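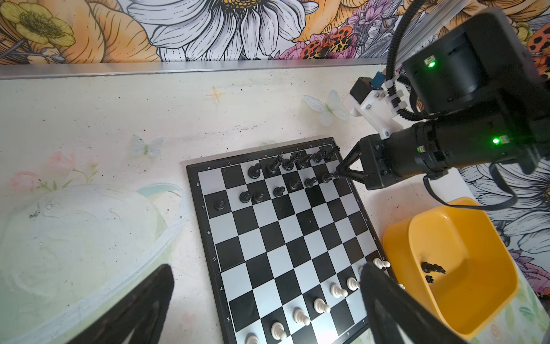 Black should wait, my grandmother would say, black can always wait, because the one who waits sees more. She said it over every board in her life, also the boards where she was white.

I did not inherit her patience. I inherited her letters, 455 of them, tied with kitchen string and put in a shoe box. Most of them are chess. She played by post with a man in Rildale whom she had met one time, on a train, and who had written his address on the back of her ticket. In the letters there is almost nothing but moves. Sometimes a line about rain. Sometimes the price of potatoes.

When I was 19 I thought this was the saddest thing in the world. Two people with all the words available, and they send each other a pawn.

Last winter I began to play the games again, one letter in one evening. I cleared the table after supper, I put the board a little crooked, as she did, and I set the pieces back in their rows. Then I took the first letter and moved what it said. The black pawns I liked best. They go forward one square and then they stand there for two weeks, until the postman comes.

In the sixth game I found a mistake. He had written a move that was not possible, his knight could not reach that square. A careful player would write back and ask. My grandmother did not ask. In her next letter she answered as if the knight was really there, and she lost a bishop for it. I played it three times to be sure. She gave him the bishop, and under the move she wrote: "The apples were good this year."

I sat a long time with this bishop in my hand.

My husband came in and asked who was winning. I told him that it was a game from before we were born. He looked at the board and said that white was better, and went to bed.
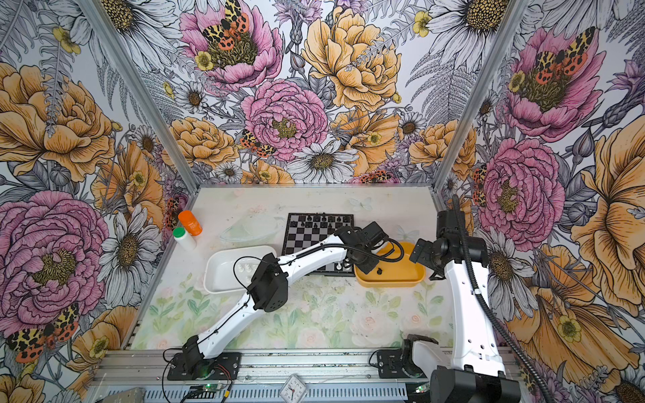 Rildale, in March

The town has one street that goes up and one that goes down, and the chess room is where they meet, above the Antoniadis bakery. I had traveled 6 hours with the shoe box on my knees. I do not know what I wanted. He would be a hundred years old, I had no hope to find him. Perhaps I only wanted to see the place where the envelopes fell through a door.

The woman who opened for me had flour on her sleeves. She let me in without many questions. I think people who carry a box so carefully are not asked much.

I told her about the knight. She laughed, and then she went to the cupboard and came back with a tin from the Zuninberg biscuit factory, and inside the tin were the other letters. My grandmother's side. They had found them when they painted the room, she said, and it was a pity to throw away such tidy handwriting.

So we put the games together, his half and her half, on a board by the window. It was slow. The bakery oven was below us and the floor was warm under my shoes. Some letters were missing on both sides, and there we had to guess. By the evening we had come to the sixth game, and I asked her if I could move the knight myself.

In the tin, with the bishop letter, there was a small piece of paper that he never sent. It was in pencil. He had seen his mistake the same night he posted it. He wrote that he was ashamed, that the knight must go back, that she was too good a player not to notice. Then he had crossed out everything and written only his next move on the back, the same move I knew from my own box.

And after this they played on for eleven years.

The last train to Rulden was at nine. The woman wrapped two rolls for me and asked if I would leave the letters there, so that both halves could stay in one place. I said I would think about it. On the platform I took the box out of my bag and held it, and then I walked back up the street – the one that goes up – and knocked again. She had not yet put the pieces away.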